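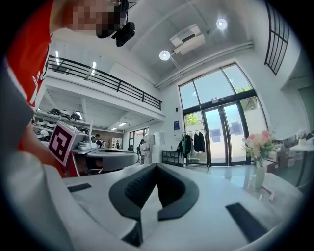 Red shirt, short sleeves, all business.

Category: Notes & News
8 comments

So July is here and I'm finally going to talk about sour pickles, like I've been promising you since spring. My neighbor Ignacio Salcedo handed me a jar of his over the fence one Sunday and I ate half of it standing in the driveway (no regrets). I'd always made the vinegar kind. His are just cucumbers, salt, water, garlic and a lot of dill, left out on the counter to get on with it.

I've made 2 batches now. The first went soft on me, which Ignacio blames on my cucumbers — big, seedy things from the bottom of the bag. For the second I bought little bumpy ones at the Cârstea stand, trimmed off the blossom ends and tucked a grape leaf into each jar. So much better! They crunch!

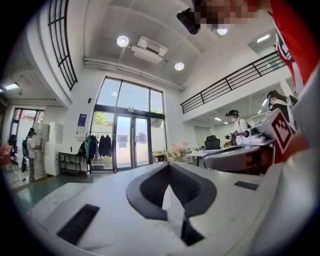

The smell does take some getting used to, and the brine goes cloudy after a few days, so don't panic and dump it down the sink like I nearly did. Keep everything under the liquid. I use a small glass weight, but Ignacio swears by a cabbage leaf folded over the top, and his come out nicer than mine, so there you go.

When they taste right to you, move them to the fridge. Mine were ready on day 8, but my kitchen runs cool. And save the brine! I've been splashing it into potato salad and it's wonderful — next month I'll send you that recipe too, if there's any brine left by then.

Shared 60 times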